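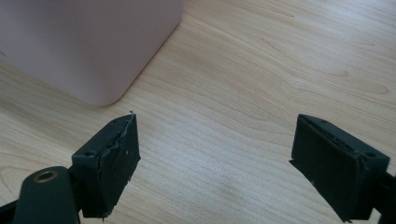
Tabletop with pink item, upper left.

Trala Football Club -- Youth Program
Progress report to the Wesent Fund
2026-10-12
Prepared by Benedek Lengyel, program manager

Where we are

The fall season is at its midpoint. We have 206 players registered across the under-10, under-12 and under-14 age groups, all in flag or modified tackle. Every team has a head coach. The under-12s are short one assistant, and I have been filling in at their practices.

Your grant paid for three things this period: helmets, field rental and coach training. Helmets and training are finished. Field rental runs to the end of the season.

Equipment

The order for 100 youth helmets went to Kerekes in the summer and came in two shipments. The second was late, so the under-14s began contact drills a week behind the plan we sent you. They have caught up. Four helmets arrived with cracked face mask clips and were replaced at no charge. The old helmets that failed inspection have been taken out of use. The ones that passed are kept as spares in the storage room at Ferna Field.

Shoulder pads were not part of this grant, but the smaller sizes are wearing out and we will need to replace them before next fall. I will send a separate request.

Coaching

Eight coaches completed the tackling and concussion course. The course covers head position, practice contact limits and the steps for pulling a player from a game. One more coach signed up but moved away before the first class. His place was paid for and could not be refunded.

We changed the practice plan after the course. Full contact is now limited to one practice a week for the under-14s, and the under-12s do most of their tackling work on pads. A few parents asked why the older boys and girls were hitting less than last year. I met with them after a practice and went through the plan. Two still disagree with it.

Games

The under-14s lost their opener badly and have won both games since. They run the ball well and still have trouble defending the pass. The under-10s do not keep standings. One under-12 game was called off for lightning and has not been rescheduled -- the other club has no open dates until November.

Field use

The lights on the north side of Ferna Field were out for part of September. We moved the late practices up and lost some time each night. The lights are working again. The rental charge was not reduced for those nights, and I have asked for a credit.

Next steps

Finish the regular season, collect and inspect all equipment, and survey the families. The final report will include receipts for the field rental and the survey results.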